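Lecture 9. Learning Manipulation from Hand-Held Gripper Demonstrations
Veltanix Robotics Course, handout for April 12, 2022
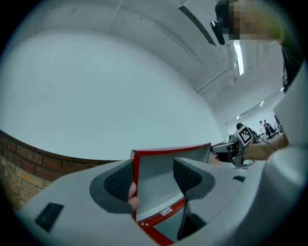

Fig. 1. Wrist view with a red-edged tray between the finger pads. A second hand-held gripper with a square marker is at right.

1. Data. In the Nollcombe study the demonstrations were collected without a robot. We start with 507 episodes, and 400 remain after filtering. An episode is removed when the tracking of the gripper pose is lost for more than one second.

2. Actions. We use relative poses. The policy predicts the motion from the current gripper pose, so the base of the robot does not need to be in the same place each time. For two grippers we also give the pose of one gripper relative to the other.

3. Result. On the test objects the success rate was 70 percent. With absolute poses it was much lower, and most failures happened at the grasp. Please compare with the Tikkanen baseline from Lecture 8.

Homework: explain why latency must be matched before the policy runs on the arm. One page, due in June with the project report.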